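November, late afternoon, workshop

Third go at the walnut ink today and I think I'm finally getting somewhere! Writing this up before I forget what I did, which is what happened with the second go (sorry Rakiya, I know you asked for the amounts, I still haven't got them).

Started from the husks Zsolt Kiss brought back from Sárközi, the ones that had been sitting in the bucket under the sink going black. They smell like a pond. Weighed out 100 g, broke them up by hand with gloves on this time, my thumbs are still brown from October. Covered with rainwater and left to soak overnight, then simmered on the small ring with the lid tilted. I kept it low for 55 minutes and topped up the water twice. Last time I let it boil properly and the colour went flat and a bit grey on paper, so low it stays.

Strained through the old pillowcase, then again through a coffee filter, which took forever. Next time do the coffee filter in two batches or just go and have lunch. Reduced what was left down to 40 ml and it coats a spoon now. Lovely colour in the jar, like very strong tea with the light behind it.

Then the gum arabic. Ákos Hegyi swears by adding it warm and I've always added it cold, so I split the batch into two jars, W for warm and C for cold, same amount of gum in each. W went in smoothly. C had little jelly bits floating in it that I had to chase round with a cocktail stick. I hate to say it but he may be right - I'll wait until I've seen how they both dry before I tell him so.

Clove oil: 2 drops in each jar against mould. The October jar grew a fur hat within the fortnight and I'm not going through that again.

Test strips. Used the Trikus cartridge paper and the cheap Batora pad, dip pen first and then a round brush. On the Trikus both jars sit nicely and the line stays crisp. On the Batora everything feathers, W slightly less than C, but I wouldn't use it for anything except shopping lists. Brush washes are gorgeous on both, you get a sort of warm edge where the puddle dries. Did three layers on the last strip and it gets properly dark by the third.

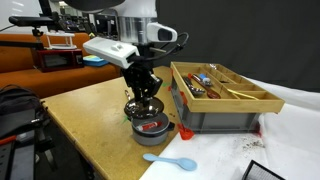
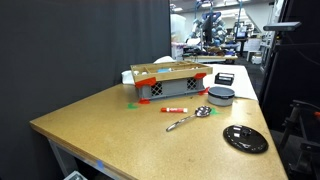
Lightfastness next. Mostafa Naciri's idea was to cut every strip down the middle, tape one half in the south window and keep the other half in the drawer, so that's done, labelled on the back in pencil. The Rorlow sepia is up there as well for comparison, as it's the only shop ink we've got in a similar brown. I'll look at them at the end of the month and try very hard not to peek before then.

Othmane Filali wants to try a pinch of iron sulphate in the next batch to push it towards black. I'm in two minds, I like it brown, and iron gall eats paper if you get it wrong. Could do one small jar for him and keep it well away from the good nibs.

To do: rinse the pillowcase (again), buy more filters, find the lid for jar C. There's still half a bucket of husks if anyone wants some - bring your own gloves.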